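Hustside Athletic Club — Match Day Staffing & Safety Walk
Home ground: Flasham Road
Date: September 17, 2023
Completed by: Otis Ferreira, game operations
Gates open 6 pm. Expected crowd 630, of which 300 in the covered stand.

Key: OK / FIX / N/A. Write something next to every FIX please, last time half of them were blank.

1. Gates and turnstiles

Main gate opens fully, both leaves pinned back — OK
Turnstile 2 counter resets to zero — FIX. Sticks. Steward using a hand clicker tonight.
Exit gate on the Brundau side unlocked before kickoff — OK, checked it myself
Ticket scanners charged — OK
Queue barriers out — OK but one foot is bent, keep it at the wall end

2. Stands

Stairs and aisles clear — OK
Handrails tight — FIX. Lower rail by the away block moves when you lean on it. Taped off, needs a proper bolt. Same one I wrote up in January.
Seats — OK. Two rows at the back not on sale.
Emergency lighting test — OK
Wheelchair platform ramp down and locked — OK

3. Staff

Stewards signed in and briefed — FIX. Short by 2 at briefing. Moved one over from parking, the other spot covered by the supervisor til halftime.
New hires shadowing somebody, not working alone — OK
Radios, one per position — OK, channel 6 for everyone, medical included
Vests — OK, larges all gone again
First aiders on site before gates — OK. Room unlocked, ice in the freezer, stretcher where it shoud be.

Staffing is the one that worries me. We keep advertising match day jobs late and then people turn up with no briefing. I'd like the steward roles posted a full month ahead of the cup game, and the induction done on a training night.

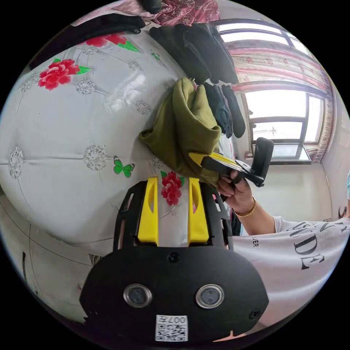 Quintero says a month won't help if the pay line is still missing from the ad, people click through, see no rate and leave. Also wants the induction kept to one hour and paid, or the students won't come.

Fine by me on both. Rate needs to come from the office, I can't put it in myself.

4. Field and tunnel

Goals anchored — OK
Corner flags in — OK
Ad boards back from the touchline — FIX. Brundau end too close, moved back before warmup.
Tunnel cover extended, no trip edges — OK. Mat curls a bit at the locker room door.
Camera cables covered where they cross the walkway — OK

5. Presentation and PA

PA heard in all stands — FIX. Weak in the far corner, fine everywhere else. Evacuation message has to reach there so a steward with a bullhorn is on that corner all night.
Scoreboard — OK
Halftime contest, waivers signed — OK
T-shirt toss, none thrown over the stairs — OK, crew reminded
Mascot has an escort — OK

6. Food and parking

Extinguisher at the fryer in date — OK
Gas bottles caged — OK
Ambulance lane clear — FIX. Delivery van in it when I got there. Driver moved it. Needs cones out before noon, not after.
Overflow lot lights — OK

Carried over to next home match: turnstile 2, handrail, PA corner, cones. Handrail first. If it isnt bolted that block stays closed — already told the ticket desk.

Signed O. Ferreira
Copy to office and the Flasham Road binder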